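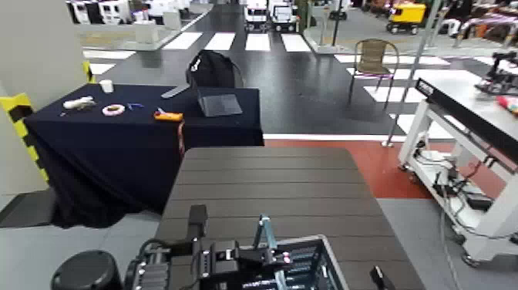
Bench and Pit Table Tips for the Arm Team

Collected by Vija Vasiliauskas for the Cloditz robotics club. Additions go on the sheet by the door.

Cables
Leave a loop of slack at every joint, then swing the arm through its full range by hand with the power off. If a connector moves, the loop is too short. Tie power bricks to a lower shelf of the cart. Label both ends of each cable; tape flags hold up better than marker on the jacket.

Table covers
A cloth that reaches the floor hides the spare boxes but catches on casters. Pin the corners. Run cables off the back edge where the table allows it.

Gripper fingers
Wipe with isopropyl alcohol on a lint-free rag. No oil. Check the finger screws every 2 hours during a competition day and write the time on the log. Replace pads in pairs.

Crates
Slotted plastic crates drain and stack well, but M3 nuts go straight through. Line the bottom with a cut piece of drawer mat. The Andov liner, part 691, fits the club's small crates after trimming 3 mm from one side.

Tape
Store rolls flat, out of the sun. Fold the end under before putting a roll down.

Batteries
The Trultik packs come off the charger before the hall closes at night. See the October sheet for storage voltage.

Casters
Lock all four before the arm is powered. Hair and thread come out with a seam ripper.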